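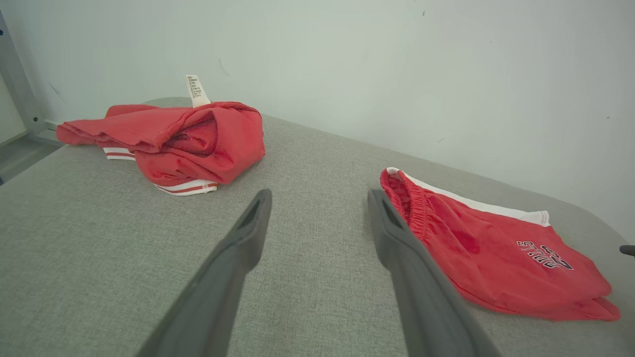

1/ Notes from the Grecu Collection's manuscript display in Sasirdale, for anyone planning to go. One room, one subject: a parchment leaf known as the Misis leaf, reused in antiquity and written on twice. I am mostly interested in the lower text.

2/ Basics first. The leaf is 283 mm tall. The upper text is Syriac, in Estrangela, two columns. The lower text is Greek majuscule, one column, running at right angles to the Syriac. That means the original sheet was turned and folded to make a smaller book.

3/ The Greek is from Lamentations. 30 lines can be made out under imaging, some of them only as a few strokes. With the naked eye, at the light level they use in the case, I could read two words and part of a third.

4/ Why Lamentations is worth the bus fare: chapters 1 to 4 are alphabetic acrostics in Hebrew. Each verse (each group of three in chapter 3) starts with the next letter of the alphabet. Translate it into Greek and the pattern goes.

5/ Greek copyists commonly kept a trace of it by writing the names of the Hebrew letters beside or above the verses, spelt out in Greek letters. Aleph, beth, gimel and so on. The reader gets the label but has nothing in the verse to attach it to.

6/ The leaf covers part of chapter 2, including the stretch where this gets awkward. In the standard Hebrew text of chapters 2, 3 and 4, the letter pe comes before ayin. In chapter 1 it is ayin then pe, the order most people learn.

7/ The Greek tradition generally leaves the verses of chapter 2 in the Hebrew sequence and puts the labels in the usual alphabetical order. So the ayin label sits on the pe verse and the other way round. Whoever supplied the labels seems to have gone by the alphabet and left the text alone.

8/ On the Misis leaf the first of the two labels is legible in the processed image. The second is under a Syriac downstroke. The wall panel prints both with no brackets. The second should be in brackets.

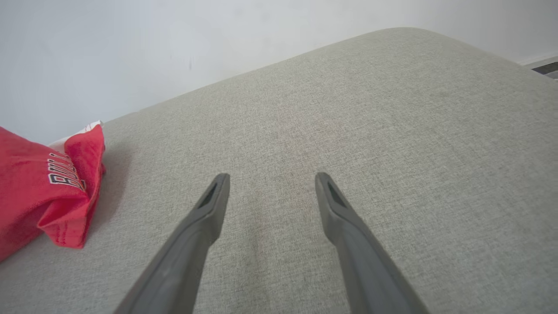 9/ On the imaging. The processed views were made with Ruvico, which takes a stack of exposures at different wavelengths and lets you weight them against each other. Iron gall ink fades out towards the infrared. Residue of a scraped ink often shows best under ultraviolet, where the parchment fluoresces and the ink does not.

10/ The display shows a pseudocolour composite with the Greek in red. Please bear in mind that the red is a processing choice. I overheard two people discussing the red ink. The leaf itself is brown on lighter brown.

11/ It would help if they showed one raw ultraviolet exposure next to the composite. Pseudocolour is good for separating layers and poor for judging whether a stroke is ink, a crease or a follicle. At least one "iota" in line 4 looks to me like a crease.

12/ Dating. The panel gives the sixth century for the Greek and the ninth for the Syriac, both from letter forms alone. Biblical majuscule is hard to date tightly and I would allow a wider range for the lower hand. No radiocarbon result is mentioned.

13/ Provenance gets one sentence on the panel, which is thin. The booklet does better. It runs to 3,000 words, has a full transcription and marks doubtful letters with dots underneath, as the panel should have done. Buy the booklet before going in and read the panel second.

14/ Practical. Entry is timed and limited to 80 people a day. The case is lit from the left only, so stand at the right-hand end and look along the surface. The ruling lines of the older text are easier to see that way than the writing is. No flash. Pencils only if you want to take notes.

15/ The gallery labels transliterate the Syriac in one system and the booklet uses another. Shin is "š" on the wall and "sh" in print. Minor, though it will trip up anyone trying to match the two.

16/ Correction to 3/: I said two words and part of a third. Having checked my notes against the transcription, the second word is from the facing column of Syriac showing through from the back. One word and part of another.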